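Refitting the fingers and cable on the garment cell
2 December 2018

The cloth-handling cell at Bemia has been running on the same finger set since August, and the grasp height had started to wander. Wurkent, the script that logs every pick, showed the closing position creeping by 2 mm. That is enough to miss a single layer of fabric. I set aside an afternoon for it.

Fingers first. Two screws each, medium threadlocker, seated against the stop before tightening. I used the Hellström driver at its lowest setting. After that, zero the gripper closed and teach the table height again with the tips over fabric. The bare boards give a different answer, and I have made that mistake before.

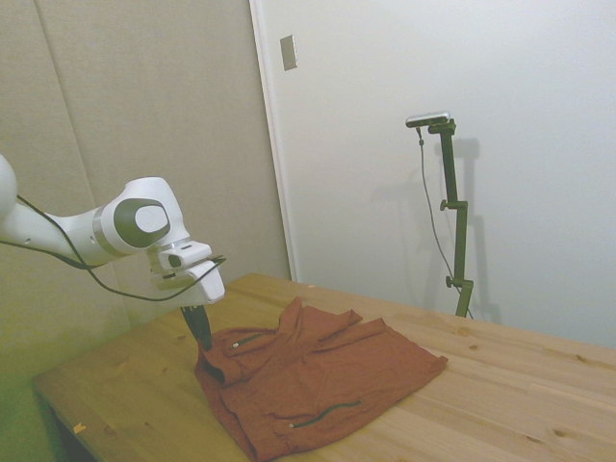
Cable slack

The gripper cable hangs in a loop under the forearm. Too short and it pulls at the connector when the wrist turns; too long and it drags over the work. I leave enough for full wrist rotation plus a hand's width, then run the wrist end to end at 20 percent speed and watch the plug. One tie had slipped toward the elbow, so I moved it back and marked the spot with paint pen.

Camera offset

Any change at the hand means a new hand-eye calibration. I took 13 poses with the Flurnik board and threw out 2 with glare on the corners. The remaining error was small enough to leave the old pick offsets alone – a relief, as there are a lot of them.

Test picks are done on a garment with some bulk to it. Flat squares of cotton pass nearly everything and say little about finger alignment. I start at a fold near the top and step down in height until both tips touch together.

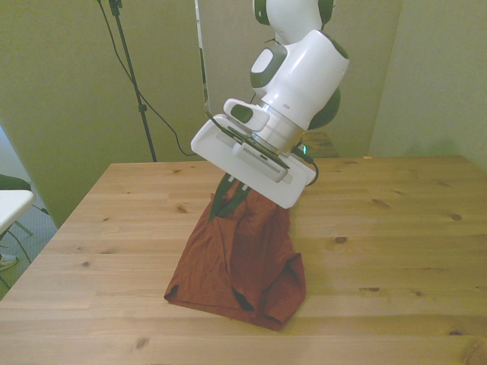

Fingers down at the upper end of the cloth, green light on at the hand.

Still open: the stop on the right finger has a burr and needs a file.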